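August
By Renato Belmonte
Filed under: Company News, Customer Support Software

Flekden opens its shared inbox to small businesses

We are very pleased, and if we are being truthful a little relieved, to say that Flekden, the shared inbox for small customer service teams, is now open to everyone after a long and happy trial with 60 shops and tradespeople in and near Primthorpe.

Flekden gathers emails, website enquiries and text messages into one list, so that whoever is at the desk can see what has been answered and what is still waiting. It was built by our team of four in Stutarthorpe, who have drunk a great deal of tea over it. 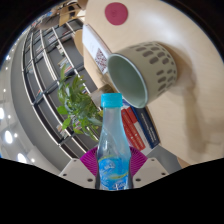

"We wanted something my own mother could open on her first morning and feel at home with," said Fouzia Minhas, our founder, "and she did try it, bless her, and sent us back a very long list of changes, nearly all of which we have made!"

During the trial, almost 500 suggestions came in from customers. The most popular, a way of leaving private notes beside a message for a colleague on the next shift, is included in every plan. Saved replies can now be shared between branches too.

There are 3 plans, all paid monthly, and trial customers will keep their present price until they choose to move. Umesh Malhotra and his support team will gladly help anybody bring across their old messages, and can be reached through the Flekden website from 9am.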